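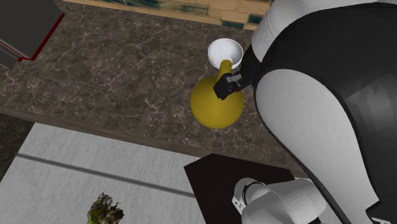

Brown marble-patterned counter with a tiled wall behind

How to get through your first opera

I went to my first one at 18, understood nothing and slept through act two. I've learned a bit since then, so this is how I'd do it now.

Start short. One-act pieces exist, and the Westhorpe company does a couple every October. Read the plot the day before, spoilers and all — you'll be glad of it when three people are singing at once!

Then pick 2 arias and play them while you cook or wash up. When a tune you know turns up in the theatre it's like spotting a mate in a crowd.

Book upstairs if money's tight (the sound is often lovely up there) but check you can see the surtitles. Eat something before 7, go to the loo, and buy your interval drink in advance.

Clap when everyone else does. My friend Estela shouts "brava" at the sopranos, but you can work up to that.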